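The poster was up for maybe six hours. Long enough.

It showed a harbor crane lifting a house by the roof, and out of the bottom of the house, tiny people falling. Black ink, one splash of orange. No slogan. Venbridge woke up to it pasted along the ferry wall on 10/1/19, and by lunch the city had a crew out with scrapers and hot water. By then everybody had a picture of it on their phone anyway.

I got there late, coffee in hand, wall already half bare. A strip of orange left near the ticket booth. A woman waiting for the boat told me it was about the rents. The man behind her said no, the port deal, obviously the port deal. They argued about it all the way up the ramp.

That's how these things work here. You draw something, you don't explain it, the town does the rest.

The port authority didn't see it that way. Its statement ran to two pages and used the word "threat" more than once. The crane, it said, was plainly the authority's own crane, and the falling figures could be read as a call for harm against dock employees. Which is a strange reading. The figures are the ones getting hurt. But a complaint was filed, and the studio that printed the thing, Sokerska, had officers at the door the same evening.

Sokerska is two rooms over a tire shop. Smells like ink and rubber, depending on the wind. It has been printing political posters since before the bridge went up, mostly for whoever can pay for paper. Unions. The other side too, once or twice. They don't love being reminded of that.

They wouldn't say who drew the crane. Still won't. I asked in three different ways over one long afternoon and got tea each time.

What they would do was pull out the drawers. Flat steel drawers, 46 of them, decades of sheets laid between tissue. A fish in a general's cap. A ballot box with teeth. A hand, over and over, always a hand: signing, pointing, squeezing, waving from a car window. You start to see the habits. When a poster artist in this town wants to say power, they draw a hand or they draw a machine, and the crane was a bit of both.

Left hand or right hand matters, too. I didn't know this. One old sheet has a mayor taking an oath with the wrong hand up, and people of a certain age still laugh out loud at it. Younger printers have to have it explained. There's a whole vocabulary going missing, and the authorities, oddly, are the ones who remember it best. They read these things closer than anybody.

The case turned on that kind of reading. Lallow, the weekly that put the poster on its front page, got pulled in as well, for "spreading". So the hearing, in February, became a sort of art class. A lawyer for the port held up a print and went through it inch by inch. Why is the hook bent. Why orange. Why are there 19 figures and is that number significant. The studio's lawyer said 19 was what fit.

Laughter in the room. The judge did not care for it.

I sat at the back next to a guy from the radio who was drawing the judge in the margin of his notebook. Badly. The heat was on too high and the windows were painted shut, and for most of an hour the talk was about whether a shadow under the house was a shadow or a stain. The printers said stain. Cheap stock, wet wall. The port's expert, who had brought his own magnifying glass, said shadow, deliberate, pointing at the pier where a man was hurt teh year before.
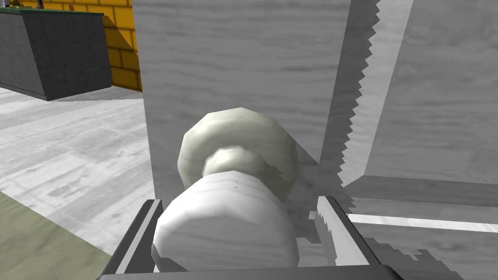 The ruling came down short. No threat found. But the poster had gone up without a permit, so a fine, 210 for the studio, and nothing at all for Lallow except the legal bill, which the paper says hurts a lot more. The port authority said it respected the decision and was "reviewing its options". It has been reviewing them ever since as far as I can tell.

There's a print of the crane at Hjaltadóttir now, the little gallery behind the fish market. Framed, behind glass, a price on a card. Some of the Sokerska people think this is funny and some of them are pretty sour about it. A poster under glass is a dead poster, one told me. Another one pointed out that the gallery pays on time.

I went by to see it. Smaller than I remembered. Two school kids were in front of it, arguing about the house. One said it was the parliament. The other one thought it was just a house, it had curtains.

On the ferry wall they've put up a rail and a sign about bill posting, with the ordinance number on it. Someone has already drawn a hand on the sign. Left one I think.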